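El taller Dridero abre en junio su primer encuentro de encuadernación artesanal

Drandton, junio – El taller de manualidades Dridero celebra este mes su primer encuentro de encuadernación a mano, con plazas para 100 participantes y materiales incluidos. Cada asistente coserá su propio cuaderno y se lo llevará a casa terminado, listo para regalar o para llenarlo de recetas, dibujos o lo que apetezca.

Las sesiones duran 2 horas y se imparten en grupos de 12. Quienes empiezan desde cero aprenderán la costura japonesa, que queda preciosa con hilo encerado de colores; quienes ya tienen práctica podrán atreverse con la copta, que permite abrir el cuaderno del todo.
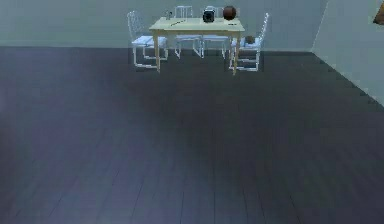 Por el equipo de comunicación de Dridero

La papelería Gunawan aporta los papeles de las cubiertas: 106 diseños distintos, entre marmoleados, florales y geométricos. ¡Va a costar elegir! También habrá retales de tela para forrar, y quien tenga en casa una camisa vieja o un mantel con historia puede traerlo – las telas de algodón fino son las que mejor se pegan.

El programa incluye además una mesa de intercambio de cintas, botones y sellos, y una muestra de álbumes hechos por el alumnado de los cursos de invierno, que se expondrá en la sala Starum.

No hace falta experiencia ni herramientas propias. Los menores de 12 años deben venir acompañados de un adulto, porque se trabaja con punzón y cúter.

Las inscripciones se hacen en el mostrador del taller, de 10:00 a 14:00, hasta completar plazas. Al apuntarse hay que indicar la costura elegida.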